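Two-arm bag packing: does splitting the task into subtasks change the success rate?

Posted in Manipulation and Learning

Zhenhua Qian

I'm trying to reproduce a result from a short report on teleoperated demonstrations. The claim is that a policy trained on labeled subtasks (reach, grasp, carry, insert) does better than one trained on whole episodes, with the same number of demonstrations. My setup is a table, a gray mat, a white bowl of crayfish, a few other items and an open shopping bag. Two arms, head camera view. I can't get the gap the report shows. Whole episodes give me 7 successes in 19 trials. Subtasks give me one more than that, and I don't trust a difference of one.

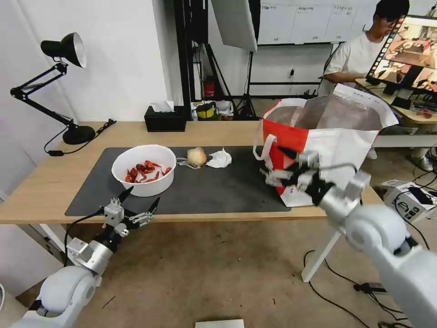

Does the subtask policy need a separate network for each step?
A single network is enough, with the step label passed in next to the camera features.

I already do it that way, so that isn't my problem. What I want to know is where to cut the episodes. My labels change when the fingers close or open. The report says "at contact" and leaves it there.

skondell_user

Finger closing is a poor place to cut. With two arms you get one hand closing while the other is still on its way somewhere, and your label flips in the middle of a reach. Label each arm separately. We did this on the Skondell task set and the reach phase got a lot cleaner.

Look at your bowl approaches too. With a gripper right at the rim, a small change in where you cut decides whether the policy learns that pose as the end of a reach or the start of a grasp. If your labelers disagree by almost 12 steps there, the network averages the two and hesitates.
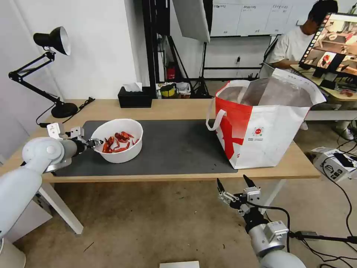 Page last changed: Fri 26 January

Some things to check before you collect more data:

Have 2 people label the same episodes and compare the cut points. If they don't match, fix the labeling rule first.
Keep the bag in the same place for both training conditions, or move it by the same amounts in both.
Report results per step. A total success rate hides which step fails, and in bag tasks I'd expect it to be the insert.

Also, 19 trials is too few. A gap of one success could go either way if you ran it again tomorrow.

fustwood

just use more demos

Barbieri

I ran a version of this comparison and wrote up my notes at the time. Pasting the relevant part, including the bit about handing over between arms. My items were a jar, an onion and a bowl, so close to yours.

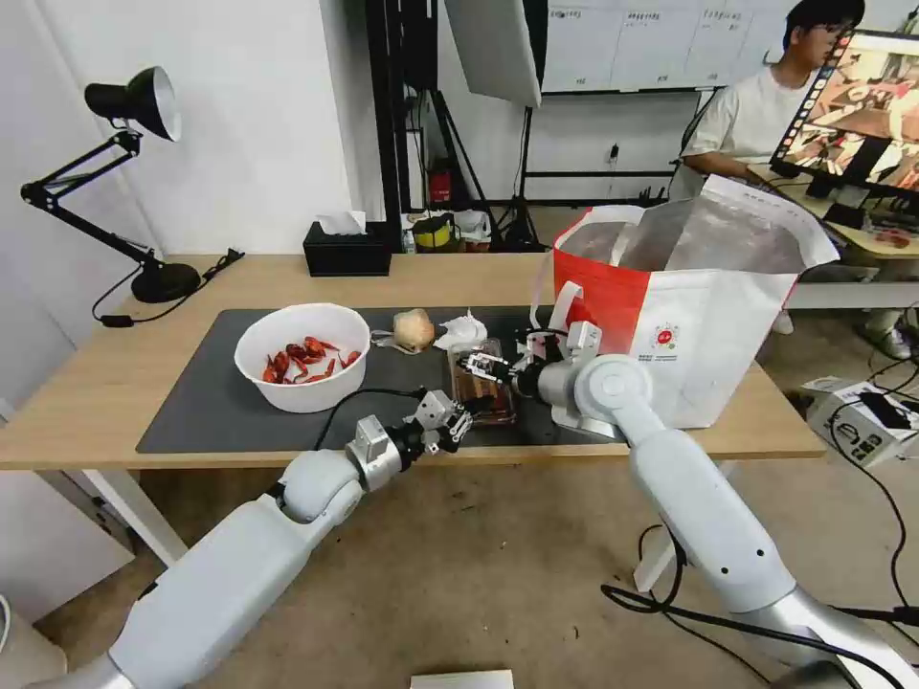 Kirkside, January

Whole-episode training did fine when one arm worked and the other stayed back. It did worse when both grippers were over the middle of the mat and one of them was holding the jar. The labels helped in that case and made no clear difference in the others. Averaged over all the trials, most of the effect disappears.

So my guess is that your task mix has too few episodes where the arms get near each other. Sort your trials by that and compare again. Start every trial with both grippers open and below the table edge. I had some starting higher up, and those runs weren't comparable with the rest.
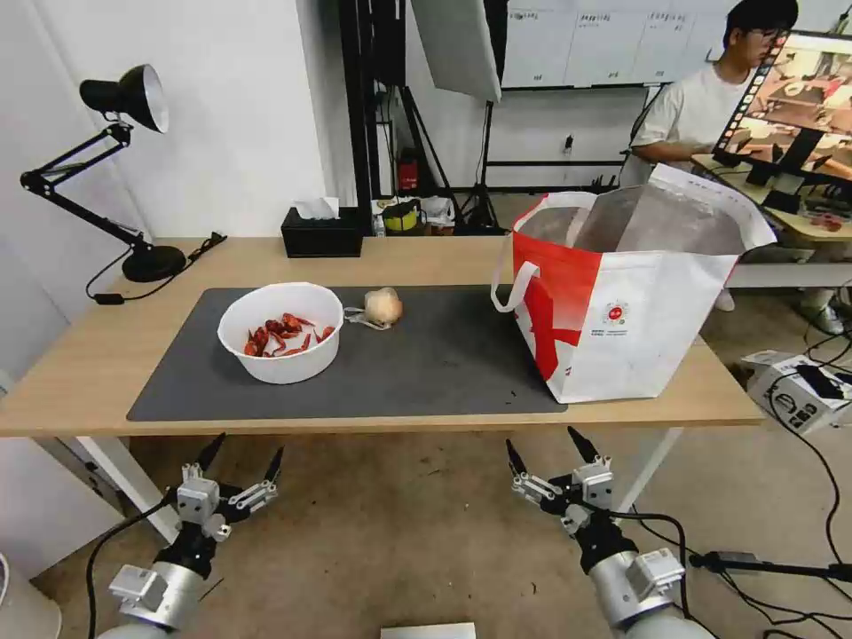 Start position, both grippers open below the tabletop.

Zhenhua Qian

Thanks. I relabeled per arm and the cut points in the reach phase moved quite a bit. Haven't retrained yet. I'll sort the old trials the way Barbieri describes and post the per-step numbers in this thread.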